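Back on the Hartley after the winter
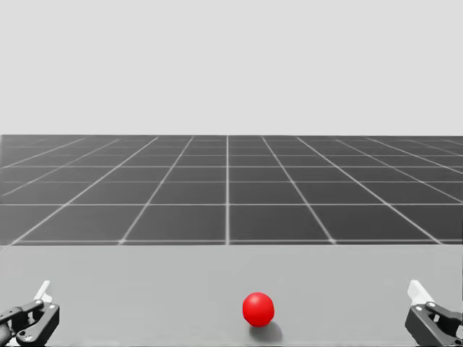 I got the Hartley 254 out of the shed in September and rode it to Brisside, 73 miles with one fuel stop. Keith Bellamy had rebuilt the carb for me and it pulls clean from low down now. The tank is still in primer and I need to pick a color. I keep leaning toward a glossy red, same as that ball, with the side panels left black. Tia Holroyd says gray - she would. The rear tire has 9 psi less than it should, so that's the next job.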